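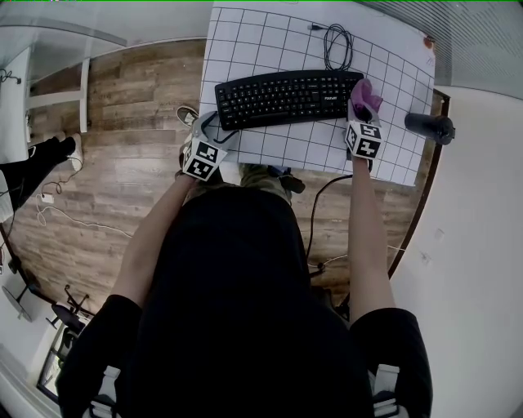
Skillcombe Publishes Code of Practice for Hand-Held Gripper Demonstrations

10/5/25

Skillcombe has released a code of practice for sites where people record everyday tasks with hand-held grippers to train robots. The code takes effect at all Skillcombe sites this month and is free for other groups to adopt.

It was drafted with Grandov, which runs recording rooms, and Elby, which checks recordings before they are used for training. The draft was tested over 3,114 recordings of table tasks such as wiping a keyboard, folding a cloth and putting away cables.

The code has three parts: the work area, the operator and the record.

Under the work area rules, printed markers on grippers must be flat, clean and fully attached at the start of each session. A damaged marker is replaced before recording continues. Power cords may not cross the spot where the operator stands. Objects used in a task are listed on a task sheet, and anything added later is written in.
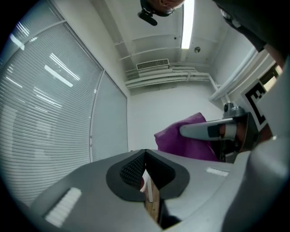 Operators must be able to stop at any time without giving a reason. Head-worn cameras are adjusted by the person wearing them, and straps are checked again after each break. Sites must also get written consent from anyone else who may be recorded, including staff passing through the room.

The section on records deals with mistakes. A dropped object or a missed grasp stays in the file and is labeled as such. Operators may not restart a task to hide an error. Each site reviews 100 recordings a month against the task sheets and keeps the results for 100 days.

"Our sites were all doing this a little differently, and it showed in the data," Skillcombe said in a statement. "We wanted one set of rules short enough to read before a shift."

Ekström will carry out the first outside audit of the code later in October. Skillcombe will publish a summary of the findings and any changes to the text.

Copies of the code and blank task sheets are available from the Skillcombe press office.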